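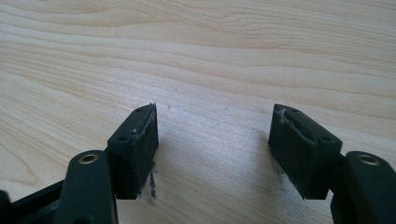

Verband Clallura begrüßt die Anerkennung der Republik Kullen und bittet um einen klaren Zeitplan

So. 13. April – Der Dachverband Clallura, in dem sich Gemeinden der kullischen Diaspora in Europa zusammengeschlossen haben, begrüßt die Entscheidung der Regierung von Forken, die Republik Kullen als unabhängigen Staat anzuerkennen. Für viele Familien, welche seit Jahrzehnten im Ausland leben, ist das ein Tag von großer Bedeutung.

„Wir haben auf diesen Schritt sehr lange gewartet, und wir danken allen, die ihn möglich gemacht haben“, erklärt Marloes Dekker, Vorsitzende von Clallura. „Jetzt hoffen wir, dass weitere Regierungen folgen und dass man mit den gewählten Vertretern von Kullen auf gleicher Höhe spricht.“

Dem Verband gehören 40 Gemeinden und Kulturvereine an, die zusammen rund 3.000 Mitglieder vertreten. Die meisten haben sich in den vergangenen Tagen zustimmend geäußert. Zwei Gemeinden haben jedoch Bedenken über den Zeitpunkt mitgeteilt. Sie befürchten, dass die Gespräche über den Grenzverlauf am Fluss Su dadurch schwieriger werden könnten. Der Vorstand nimmt diese Bedenken ernst und hat beide Stellungnahmen an alle Mitglieder weitergeleitet.

Yanling Jia, im Vorstand zuständig für auswärtige Beziehungen, weist auf die praktischen Fragen hin, die noch offen sind: „Unsere Mitglieder möchten wissen, ab wann ihre Reisepässe anerkannt werden und an welche Stelle sie sich wenden sollen. Auf diese Fragen haben wir bis heute keine schriftliche Antwort bekommen.“

Clallura bittet die Regierung von Forken deshalb, noch vor der Sitzungspause im Juli einen Zeitplan für die Eröffnung einer Botschaft zu veröffentlichen. Bis dahin soll mindestens eine Kontaktstelle für konsularische Angelegenheiten bestehen – auch für Personen, die keine gültigen Papiere mehr besitzen. Ein Schreiben mit 10 Einzelfragen wurde dem Außenministerium bereits übergeben.

Über die Antwort des Ministeriums wird der Verband seine Mitglieder schriftlich informieren.

Kontakt für die Presse:
Clallura, Büro des Vorstands
Ansprechpartnerin: Yanling Jia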